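Adanby Robotics Club: bin picking project gallery

Reading time: 4 minutes

The Adanby Robotics Club meets in the old drawing office at Prilleck College. There are three groups this year. One builds small wheeled robots, one is learning to program from scratch, and the third works on the arm. This page is about the third group, which has entered the Ackroyd Cup for the first time.

The task in the Ackroyd Cup is bin picking. Each team has to get its arm to take parts out of a metal bin, one at a time, and put them down in the right place. The parts are mixed up and are different shapes. There are 200 parts in the full competition set and the judges choose from them on the day, so there is no point in learning the order by heart.

Roy Dawber runs the arm group and Anca Nedelcu looks after the software side. The students' control program is called Wuvow, after a spelling mistake in the first file that everyone got used to. It decides where the gripper should go, checks that the path is clear of the bin walls, and then sends the move. Most of the autumn went on the second of those steps.

Picking over the bin

The wrist of the arm is over the bin, with the gripper hardware below it. The yellow cable and the black bundle next to it run down over the silver link and loop round the orange joint cover. They are held with ties and a wrap of white tape. Cable routing is a job in itself – too tight and the wrist cannot turn fully, too loose and the loop catches on things. 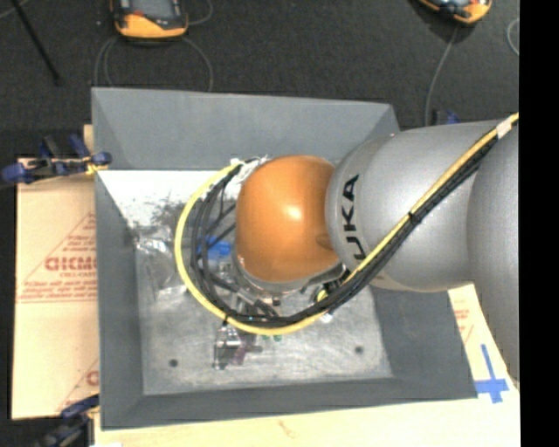
Page last changed: 15 December 2024

Clamps hold the left side of the bin. The clear plastic on the bin floor has shiny folds, and there is strong glare on the metal towards the back. Both of these are worth knowing about if you are new to the group, as shiny surfaces and see-through wrapping are the two things Wuvow finds hardest.

How a session runs

We start with the safety talk, every time, including for people who have heard it before. One student has the teach pendant and does nothing else. A second watches the gripper and calls out if a move looks wrong. The rest work on the laptops or sort parts at the side bench. Jobs change over after the break.

New moves are always run at slow speed first. If the arm stops by itself, the student on the pendant reads out the message before anyone clears it. Anca writes the message in the log along with the version of the program.

The log now has 1,903 pick attempts in it, counting the failed ones. Students are asked to write down what went wrong in ordinary words. "Missed" is not enough. "Closed too early, left finger on top of the part" is much more use to the person who has to fix it.

What we are working on

The best run so far is 94 picks before somebody had to step in. That was with the easier parts, spread out well. Flat parts lying against a sloping wall are still a problem, as the gripper has to come in at an angle and there is not much room to do it. Two of the second-year students are trying a different approach where the part is nudged away from the wall first. It is slow – but it has worked often enough to carry on with.

The other job is putting parts down more gently. At the moment some of them bounce and end up facing the wrong way, which loses marks.

Coming up

The Ackroyd Cup is in April. Each team can bring 5 students, and Roy will ask for names after the holiday. You do not need to be a programmer to go. The team needs a pendant operator and someone to keep the log as well.

Anyone at Prilleck College can join the arm group. Please wear closed shoes and tie back long hair.

Contact: Roy Dawber, drawing office, Prilleck College | © Adanby Robotics Club | Back to top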